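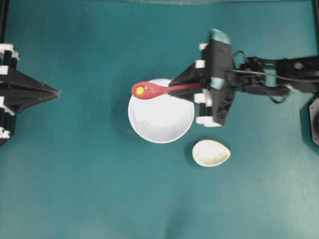 Javitport Spooning Set

I put this set together for anyone who wants to try our method on their own two-armed rig, and I'm really pleased it finally has a page of its own! You get the red plastic spoon with the yellow dot, the round white bowl, the little egg-shaped dish and a bag of grains to go in it.

The dot is my favourite bit. Régis Jacquet and I trained one policy with it and one without, on the same 2,406 demonstrations, then gave each of them 100 scoops. The dotted spoon spilled on 2 of them and the plain one on 40 (I made Régis run it all again, he wasn't thrilled). We think it helps the policy work out where the spoon ends once the gripper has hold of the handle, though I'd love to see somebody test that properly.

Please grip the spoon by the end of the handle, as all our demonstrations do. Any plain mat should be fine, ours is teal.

Spare spoons are sold separately. The Clornia training files come with every order, and questions about those go to me, Calum McIver.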